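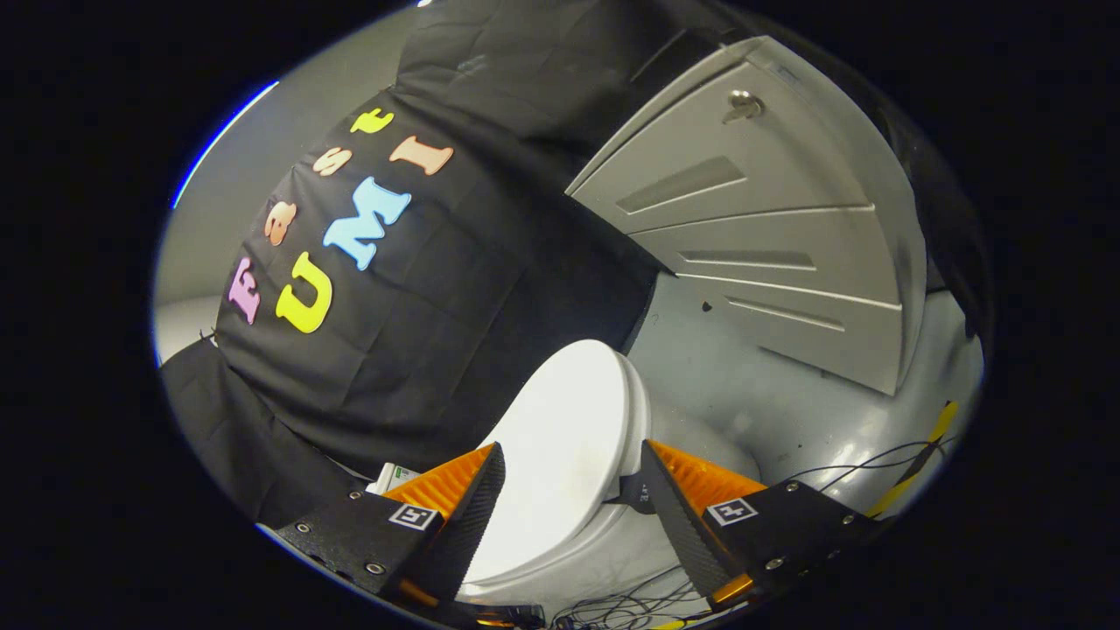 Trying Out the Forkora Hand-Held Gripper Kit
Project report by Aileen Espiritu
26 October 2023

Our group had the Forkora kit on loan for two weeks, and I was hooked by the first afternoon! You hold the gripper in your hand, do a chore the way you normally would, and the camera records it so a robot arm can learn from it later. We wanted to know if students with no robotics background could collect good demonstrations with it.

What we liked
The soft orange pads feel great to work with, and the square markers on the fingers were picked up by the software on nearly every try. We recorded around 300 demonstrations, mostly reaching for and lifting lids - far more than I had planned for.

What we didn't
The wide camera view takes getting used to when you check recordings. The manual skips calibration almost completely, so we lost most of a morning there.

Next steps
In January we want to train on our recordings and compare the kit with the Drultero, if Baran Lab can lend us one.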